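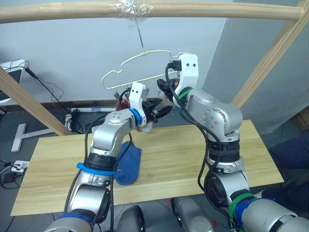
What's the best way to dry laundry indoors over winter when you don't have a dryer?

Spin it twice, hang it with gaps between the pieces, and keep the air moving with a fan and a slightly open door. Most everyday clothes will be ready by the next morning if you do that.

Asked by prairiebasement
Tagged: laundry, winter, apartments, damp
Posted 2018-05-27

More detail, as requested in the comments. We moved into a one-bedroom in Tamley last December. The building has 192 units and a laundry room in the basement where the dryers are either taken or out of order, so I wash in our own little machine and hang everything in the spare corner by the balcony door. By February the window was streaming every morning and the towels had that sour smell even when they were fresh out of the wash. I'd like to sort this out before the cold comes back. The short version at the top is what I pulled together from the replies, and thank you to everyone who wrote, but please read the long one, it's terrific. We have electric baseboards, a bathroom fan that sounds like a truck, and no room for anything big.

northshore_knitter
Marked as most helpful

Oh, I love this question! I've dried everything indoors for years, including a winter with a baby in cloth diapers, and I've become a bit of a nut about it. You can absolutely do this in a one-bedroom without the windows running.

The main thing to get your head around is that all the water in your clothes has to go somewhere. When a wet towel dries in a closed room the water is still in the room, and the coldest thing it can find is your window glass. So you have two jobs. You want the water out of the fabric quickly, and then you want it out of the apartment.

Start at the machine. Run a second spin. It takes a few minutes, costs next to nothing, and the amount of water that comes out of a load of towels the second time is a real eye-opener. Use the fastest spin your clothes can handle (I go slower for wool and anything with elastic I care about). If your machine won't do a spin on its own, look for "drain and spin" or "rinse hold", as they hide it under different names.

Next, give every piece a really good snap before you hang it. I mean grab it by the shoulders or the corners and crack it like a whip. It opens the fabric up, gets the creases out, and makes towels much less like cardboard. My mother did this on the back step in all weather and I thought she was just cross about something.

Then air. I can't say enough about a plain fan! People reach for the heat first, and I did too, but a small fan on low pointed across the clothes beats a hot still room by a mile. Point it along the row so the air runs between the pieces, not flat at the front of one big wall of wet cloth. Ours is a Turer desk fan that we bought for summer and it now works harder in January than it ever did in July.
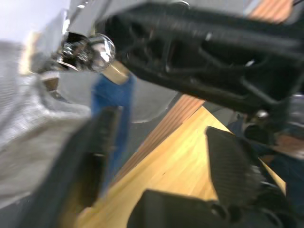 And the fan should be pushing the air towards somewhere it can leave. If your bathroom fan vents outside (hold a square of toilet paper up to it, it should stick), then the bathroom is your drying room, truck noise and all. Hang what you can over the tub, shut the door almost all the way, leave a gap the width of your hand so drier air gets pulled in, and let the thing run. If you can't stand the noise, put it on a timer for when you're at work.

If the balcony corner is your only choice, open the door wide for five minutes, a few times over the evening. I know that sounds mad at minus twenty! But cold outdoor air holds very little moisture, so you trade a roomful of soggy air for a roomful of dry air, and the walls and furniture stay warm enough that the room comes back quickly. A door left open a crack all day does the opposite — it chills the frame and the wall beside it, and then you get damp right there.

Buy a cheap humidity gauge, the little ones from the hardware store are fine. I try to keep our place under 50 percent in winter and lower again when it's bitterly cold out. When I first put one beside the drying rack it read 70 and I was horrified. It also tells you when to open the door, so you stop guessing, and it's oddly fun to watch the number drop.

Now, towels. The sour smell usually comes from taking too long to dry, plus old detergent sitting in the loops. Use less soap than the cap says, skip the fabric softener completely on towels, and do one hot wash with nothing in it but washing soda to clear things out. Then check the rubber seal on your machine if it's a front loader. Pull it back and look underneath. I'm sorry in advance for what you may find there.

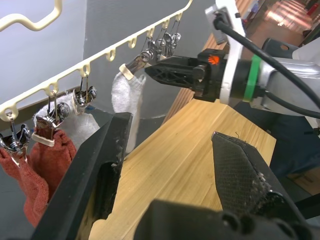
How you hang things matters nearly as much as the fan, and it's the part I get most excited about. Folding a wet towel over a bar gives you two layers touching and a thick damp line along the top that's still clammy the next day. Hang from an edge instead, so that air gets at both faces. For small stuff I'm a total convert to racks with clips hanging off them, like the cream one in the photo with the notched row. A sock gets its own clip, the way the white one has, and a small towel can drop straight down and make its own folds. The only rule I'd add is to leave space beside anything thick. Two heavy cloths on neighbouring clips will lean together and dry last where they touch, so put a sock or a hankie in between, or skip a notch.

Shirts go on hangers straight from the machine, with the top button done up so the collar dries in shape. Jeans I hang upside down by the hems, since the waistband is the heavy end and the weight pulls the legs smooth, and I turn the pockets out. Sweaters lie flat on a towel on top of the bookshelf, and I flip them at bedtime. Fleece dries so fast you can tuck it anywhere.

Please don't drape anything on the baseboards. It's a fire risk, full stop, and it blocks the heat from getting into the room anyway. Keep the clothes well back from them.

Last thing, split your washing up. One small load every second day is so much easier on a little apartment than a mountain on the weekend. I wash after supper, hang it, run the fan overnight, and it's folded before work. Once you get the rhythm going it's really quite lovely, and your clothes will last ages longer than they would in a machine that cooks them!

Comments on this reply

prairiebasement: The toilet paper stuck! I never knew that fan went outside. Trying the bathroom this week.

northshore_knitter: Hooray! Earplugs for the truck, maybe.

gravelroad: Does the upside-down thing work for dress pants too?

northshore_knitter: Yes, line the creases up at the hem first and clip both legs together. They take a bit longer that way but you might get out of ironing.

tealights

Just get a dehumidifier. We bought a Skirkano for $299 and the windows have been dry ever since. Empty the bucket every day. Best thing in the apartment, we even argue over whose room it goes in. It does warm the room up a bit, which I like in winter.

Comments on this reply

prairiebasement: How loud is it?

tealights: Like a fridge. You can sleep with it but maybe not right beside the bed.

cheema_lake_cottage

We're out at Cheema and hang ours OUTSIDE all winter, it freezes stiff as a board and then a lot of it dries anyway, you just bring it in to finish off for an hour. Smells amazing. Not sure if your building lets you use the balcony for that though. Ours blew onto the ice once and we had to go get the pillowcases with a hockey stick. Use more pegs than you think.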